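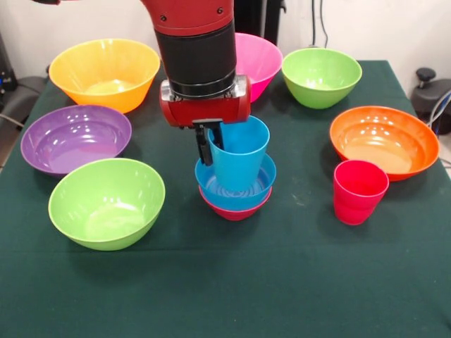 Photo: Zulilitz project team

Zulilitz: Getting a Robot Arm to Think About Bowls
Final report, Manipulation Software Lab
Advisor: Ghislain Girard

1. What we set out to do

The assignment said to pick a tabletop task that was "easy to state and annoying to solve." We picked nested and stacked dishes. A person sorts out a pile of plastic bowls while talking on the phone. Our arm needed a semester and 146 commits.

Zulilitz is the planner. It takes the object list from our perception node, Treneck, decides which piece to move and where, and hands waypoints to the arm controller. The controller came with the lab and we were asked not to touch it. We touched it once, in April, and put it back.

2. Perception

Treneck fits a circle to each rim and assigns a color label. Color does most of the work, which we are not proud of. Two lime-green bowls share one label, so those get told apart by position, and if both move between updates the tracker swaps their names without a trace of guilt.

The harder problem is a bowl standing on a cup of the same color. From above, the cup is mostly hidden, and the first version of Treneck reported one bowl floating in midair. It was very confident. We now compare rim height with the expected height for each bowl and, if the gap is large enough, add a hidden support object to the model.

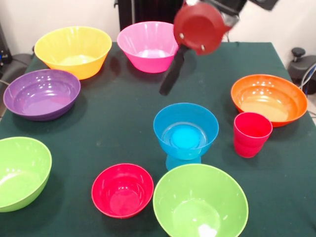
Why not train one network to do all of this?
We had 600 labeled views and one shared GPU. The circle fitter runs on a laptop, and when it's wrong we can usually find the line of code to blame.

3. Planning

Every object is a node in a support graph, and an edge means "is resting on." The planner may only move a node with nothing on top of it. This rule takes up one line of the report and most of February in real life, mostly due to a sign error that had the arm politely reaching for the bottom of every stack first.

Grasps are sampled around the rim. For each container we generate 2000 candidates, throw out the ones where the finger or the wrist would hit a neighbor, and score what's left by clearance and joint travel. Tall cups next to shallow bowls cause the most rejections.

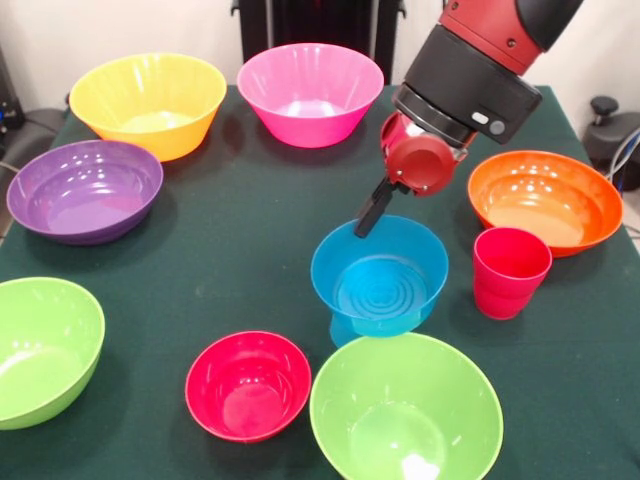
The scoring weights were tuned by hand on a Sunday and never revisited. We tried an automatic search later and it preferred grasps with huge clearance and absurd elbow poses, so the Sunday weights stayed.

4. Logging and replay

If we could keep only one piece of this project, it would be Lachance, the replay tool. It records the object list, the support graph and the chosen grasp at every planning step, so a bad decision can be rerun at a desk. Before Lachance, debugging meant restarting everything and hoping the arm would misbehave the same way twice. It preferred variety. 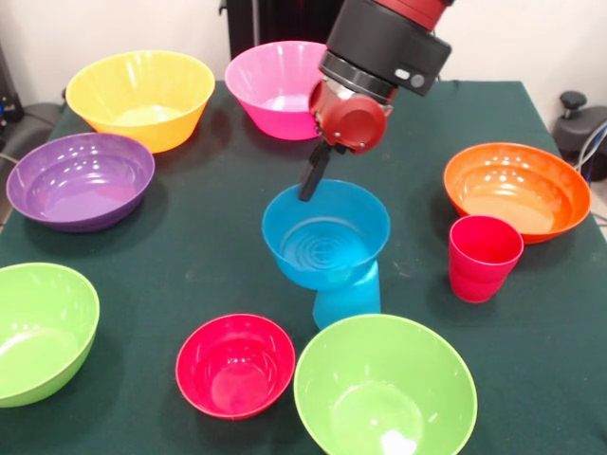 Figure 4. Gripper finger at the rim of the blue bowl, which is stacked on the blue cup.

5. Known problems

The planner waits 5 seconds for a fresh object list and then goes ahead with the old one. This should be an error. It is currently a warning, printed in yellow, in a terminal full of other yellow text.

Hidden supports are assumed to be upright cups. Put a bowl on anything else and the height check will still report a cup.

Setup notes and the list of open issues are in the docs folder. The config file named final_v3 is the wrong one – use final_v2.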